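Re: [punport-repair] Tower resets to setup screen
2 min read

Mateja Mujić wrote:
> Clock loses time whenever I switch off at the wall. Message 1459 in the
> archive says replace the supply. Is that right for this case?

Test the coin cell first. A new one reads a little over 3 V, and I'd swap anything under 2.8. The supply is a separate fault and a dearer one.

Unplug the tower, lay it on its side and take the panel off. Label the front panel leads before you pull any of them. The colour coding isn't consistent between cases, so don't rely on it. Push the cell's clip aside and lift the cell with a plastic tool, then fit the new one with the plus side up.

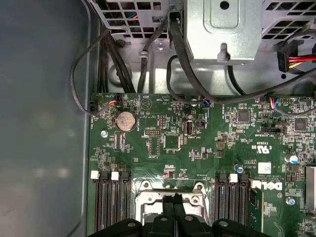 Coin cell in its holder, below the header with the thin red, blue and black wires.

Set the clock and boot order again afterwards.

Rok Perić

Comments (2)

Danica Bošković: Same symptom on mine, the cell read 2.4 V. Fine after the swap.

Vasilis Hodžić: Message 1459 was for the Clodska server, different board.

Contact the list owner | © Punport Repair List | Back to top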